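Skilberg Folding Cell: Set-up Guide
Section 4. Setting up the wrist cameras and the reference towel

Do this section after the arms are bolted down and homed (Section 3). Repeat it whenever a wrist camera has been removed, a finger has been replaced, or the work surface has been cleaned with anything stronger than water.

CAUTION: Keep hands off the work surface while the arm enable switch is on. The arms can move at set-up speed without a warning tone.

4.1 Prepare the surface

1. Turn the arm enable switch off and wait for the lamp on the controller to go out.
2. Wipe the white surface with a lint-free cloth. Let it dry.
3. Check the surface for scratches and marks that did not wipe off. Write them in the cell log with their position.
4. Set the overhead lights to 70 percent. Close any blinds beside the cell.

4.2 Place the reference towel

1. Take a folded towel from the Sustell sample pack. Leave it folded.
2. Lay it flat on the surface with the hemmed edges lined up one over the other as closely as they will go.
3. Press the folded corner down with your palm. A small step between the layers is acceptable.
4. Step back behind the floor line and turn the arm enable switch on.

Note: Use one solid-color towel for the whole procedure. Changing towels partway through means starting again from 4.2.

4.3 Check the wrist views

1. On the controller, open Cameras, then Wrist, then Live.
2. Jog the arm until the towel and a good part of the bare surface are in view.
3. Stop the arm and wait for the picture to settle before you judge focus.
4. Save a still, then move to the next position and save another.

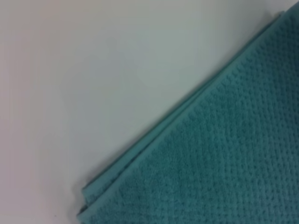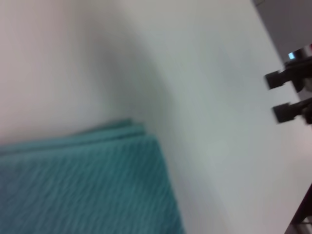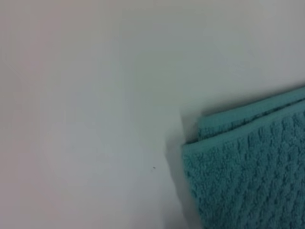

Teal towel on the white surface, three wrist views.

Can I use a white towel as the reference?
Use a colored one. The edge finder works from the difference between fabric and surface, and a white towel on a white surface gives it too little to go on. White towels can be run in production once set-up is complete, with the Low Contrast profile loaded.

4.4 Set focus and exposure

1. Loosen the lens lock ring a quarter turn.
2. Turn the focus ring until the focus score on the Live page stops rising. A score of 167 or higher is a pass.
3. Tighten the lock ring and read the score again. If it has dropped below 167, repeat step 2.
4. Select Auto Exposure, wait for the value to hold steady, then select Lock.

CAUTION: Do not use thread adhesive on the lens lock ring. It can creep onto the glass.

4.5 If the check fails

Code 799 on the controller means that no towel edge was found. Check the lights first, then the towel position, then the camera cable at the wrist. If the code comes back after all three, refit the camera on its Rotelov bracket as described in Section 6 and start this section again.

Save the settings under the cell name before you leave the Cameras page. Unsaved settings are lost when the controller is powered down.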